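双臂工位的几条规矩,拖了好久终于写下来

22/04/2022

这篇本来去年August之后就该写的,一直没空。今天下午趁着机器在重新标定,坐旁边敲一点算一点。想到哪写到哪,顺序不要太在意。

先说背景。我在 Ciltent 做双臂操作这块,平时主要是遥操作采数据,然后拿去训练。工位有好几套,最老的一套我们叫 Kitia,后来搭的叫 Liao。名字没什么含义,当时随手起的,后来贴了标签就改不掉了。人也换过几轮,规矩一直是口头传,传着传着就变样。上个月同一条规矩我听到三个版本,三个都跟我当初说的不一样。行吧,写。

安全标准那些不在这里讲。围栏、急停、风险评估,公司有正式文件,入职的时候都签过字,没看的回去看。ISO 那几份也别指望我在博客里给你总结,自己读原文,读完再来问。我写的是文件里没有的,工位上每天都会碰到的东西。

第一个,开机顺序。

先开控制柜,等自检,再开主机,最后才连遥操作端。反过来也能连上,我知道,很多人就是反过来开的。但是反过来开的话主机那边读到的零位有时候是旧的,第一下动作会窜。Kitia 上窜过一次,夹爪直接怼到地砖上,指尖弯了,换一副等了快一个月。所以顺序就是顺序,别省那几十秒。

上电以后手不要马上伸进去。看灯,灯正常了,再看软件里的状态,两个都对上才算。只看一个不行。灯绿不代表软件里没报警,反过来也一样。

第二个,回零。每次换人必须回零。哪怕上一个人刚回过。哪怕他就坐在你旁边跟你说"刚回过"。

回零之前工作面清干净,东西都拿走,别嫌麻烦。有一次里面留了个小夹子,回零路径正好从上面过,夹子飞到后面墙板上磕了个坑。坑现在还在,想看的自己去看。

第三个,速度。新人前 30 小时一律低速档,不商量。有人觉得自己手稳,玩过很多别的设备,可以跳过。不可以。低速档不是惩罚,是让你习惯延迟,你的手和机械臂之间差的那一点点时间,高速下会被放大很多。等你不用想就知道它会晚多少,再升档。升档要另外一个老人在旁边看着,看完在本子上写一笔。

本子就挂在柜子侧面那个蓝皮的。不要写在手机里。不要"回头补"。

第四个,两只手靠近的时候怎么办。问得最多的就是这个,也是事故最多的,多写一点。
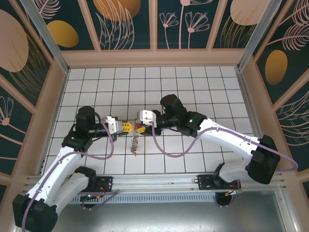

双臂最容易出问题的是中间那一块,就是两边都够得着的区域。单臂撞桌子,撞了就撞了,换个指尖。双臂在中间对撞,两边腕部都吃力,后面标定全部要重来。所以我们定的是,进中间区必须一先一后,先到的那只停稳,另一只再过去,绝对不要两边同时往里冲。像交接链状物这种细软的东西,两副黄色手指几乎要碰到一起,东西就垂在指尖下面的地砖上,留给你的余量非常小,这时候谁主谁从一定要开始前就想好,不能到了跟前再临时换。主的那只不动,从的那只去找它。嘴里念出来都行,"左不动,右过去",我自己到现在还念。念了确实少错。

软东西还有一条:看指尖,别看东西。链子会晃,你跟着它晃,手就跟着飘,越追越飘。等它自己停。停不下来就让它的下端搭在台面上,搭着就稳了。这个是 Diltix 那边合作的同事教我们的,他们做线束,天天跟软的东西打交道,比我们有经验多了。

松开也有讲究。接的那只夹住了,等一拍,再松给的那只。等一拍是多久?大概就是一次正常呼吸。不要给我算毫秒。见过有人非要写成脚本自动松,结果夹没夹住判断不准,掉得比手动还多。以后传感器好了再说吧,目前就手动。

夹爪力度,从小往大试。先用最小的力,夹不住再加一点,再夹不住再加。不要上来就夹死。夹死了样品会坏,指尖也磨得快,带孔的那种指尖尤其,边上磨圆了以后夹细东西老打滑,然后你就以为是力不够,继续加,恶性循还。真的,先看指尖再怪力度。

第五个,线。

线是我最烦的一项。开工前每一根线从头到尾看一遍,用眼睛看,不是扫一眼。要看的是弯的地方有没有余量,手臂伸到最远的时候会不会绷紧,收回来的时候会不会挂到关节上。线留长了会兜住东西,留短了会扯接头,没有标准答案,只能在你那套动作的范围里慢慢走一圈,盯着看。低速走。两只臂分开走一圈,再一起走一圈。

固定点不许自己加。有人觉得晃来晃去难看,随手扎两根扎带,扎完活动范围就变了,下一个人不知道,一伸手就扯。要改可以,改完在本子上写,拍照,贴到群里。没贴等于没改,我看到就剪掉。已经剪过好几次了,被剪的人心里有数。

接头在底座附近的那些,细的短线,不要拽着线拔。捏住接头拔!这句话我说了不下一百遍,还是有人拽线。拽断一根,查一下午。

第六个,环境。采数据的箱子里背景换过之后,要记下来换的是哪一套。换背景是为了让模型别老盯着一面墙学,这个大家都懂,但换了不记等于白换,后面分析的时候根本分不清是动作的问题还是背景的问题。编号写在数据的备注里,格式不要自己发明。有人写"花的那个",花的有好几套,哪个花的?

灯光同理。别随手开关顶灯。下午窗帘拉上,拉到底,不要留一条缝。那一条缝的光会慢慢从台面一头爬到另一头,早上的数据和下午的数据放一起,差别大得吓人。

地面(就是箱子里的台面)每班擦一次,干布。不要用酒精擦有缝的地方,缝里的颜色会掉,掉了就跟之前的数据对不上了。别问我怎么知道的。

第七个,坏数据怎么处理。

先说结论:不删,标。

失败的一条也是有用的,删了就没了。我们去年有一批交接任务一共录了 775 条,里面有一部分掉了东西、夹偏了、中途停了,当时带的人觉得不好看,直接删了一批,后来想做失败检测,没素材,又重新录。重新录失败比录成功还难,故意失败的样子跟真的失败不一样,一看就假。所以现在一律保留,备注里选标签:掉落、夹偏、中断、其他。选"其他"的必须多写一句话。一句就行,不要写小作文,也不要空着。

还有一种是人为停的,比如电话响了,有人叫你。这种也标中断,后面写"人为"。不要觉得丢脸,没人看你笑话,看的人只想知道这条能不能用。

连续失败 4 次,停下来。站起来,走两步,喝口水。不是机器的问题就是你累了,两个都要停。见过有人跟一个动作较劲较了一个多小时,数据一条没用上,手腕还疼了两天。

第八个,人。

一次最长 2 小时,然后换人。这个我们试过很多种,再长质量掉得很明显,而且自己感觉不到,录的人觉得越来越顺,看回放是越来越糙。所以不以本人感觉为准,到点就换。赶进度也换。上面催也换,催的话让他来找我。

操作的时候不聊天。旁边的人也不要跟他聊。有事拍桌子,拍两下,操作的人停稳了再回头。不要碰他肩膀,一碰手就抖,手一抖里面那两只也跟着抖。

进箱子里拿东西、摆东西之前要断使能,不是松手,是断使能。松手不算停。这条放在最后写但其实最重要,应该放第一个的,懒得挪了。你自己嘴里喊一声"断了",操作的人回一声"断了",两声都有了再伸手。少一声都不伸。一个人干活的时候也喊,喊给自己听,旁人觉得怪就怪吧。

收工也有顺序:手臂回停放位,夹爪张开一半,断使能,关遥操作端,关主机,最后控制柜。夹爪不要全闭着过夜,弹性的那一层压久了会有印。东西收回盒子,盒子放回架子第二层,不是第三层,第三层是坏的和待修的。拿错过,录了一上午用的都是坏样品。

数据当天传,传完核对条数,对上了再删本地。对不上不要删,也不要自己猜少了哪条,第二天找人一起查。

大概就这些。Liao 那套有些地方不一样,夹爪型号不同,回零的姿态也不同,我后面单独写,估计又要拖。标定那块也没写,那个太长了,一篇放不下,而且我们自己内部还在吵用哪个板子。

有人问这些规矩能不能直接拿去用。可以拿,但是别照抄数字,我们的时长和次数是按自己的任务和自己的人试出来的,你们换个任务可能完全不对。顺序和喊话那两条可以照抄,这两条到哪都一样。

还漏了一个:戴首饰的摘掉,长头发扎起来,卫衣帽子的绳子塞进去。我知道听着像小学老师。塞进去。

标定跑完了,误差比昨天还大,我去看看是不是又有人动了板子。错别字先这样,晚上在改。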